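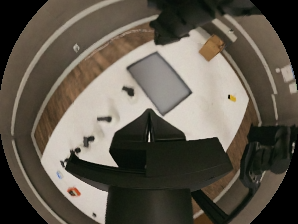
Plirnach sim set: read before you budget

Simulated wrist view of a cluttered white table, black gripper in front. Rendered, all 1724 episodes of it. Siamak Karimi keeps the files.

What it is good for

Checking whether small parts stay in view past the gripper before you order one. That saved us a bad purchase at Drerden.

What it won't tell you

Cycle time, grip force, wear. The Gikik quote says $1999 per gripper – mounting and spares are extra, so ask. I would not sign for a second arm on sim results alone.

Last price check: February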